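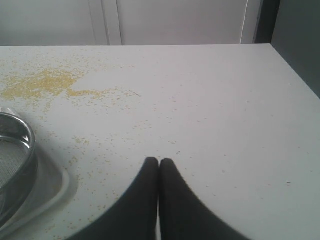

Yellow grains on a white tabletop.

Open Day at the Irnero Youth Center, 28 March 2019

Four of us from the Damasceno after-school program went over to Irnero for their spring open day. We are planning a teen service club of our own for August and wanted to see how another center runs one.

Najwa Saliba met us at the side entrance and took us through the building. Irnero has 237 members between the ages of six and 18, and on a normal afternoon around half of them come in. The younger children have the ground floor. The teens have two rooms upstairs and a small kitchen, which they clean themselves on a rota taped to the fridge.

The service club has 14 members at the moment. They meet after homework hour and choose one project a month. This winter they packed 200 food bags with the Prultari pantry — the bags went out to families on the east side of town — and they read to first graders at Fallero Elementary. Members sign up for each project separately, and anyone who misses two in a row has a talk with Najwa before signing up again.

We asked about transportation, which has been our biggest problem. Irnero borrows a van from a church nearby and pays only for gas. They also keep every project within a 15-minute drive. Parents fill out one permission form for the whole year.

Lunch was chili and cornbread made by the teens. After that we sat in on a planning meeting. Two members ran it from a written agenda, and the adults spoke only when asked. It lasted half an hour.

Najwa gave us copies of the sign-up sheet and the permission form. Both are in the front office at Damasceno for any staff who want to look at them.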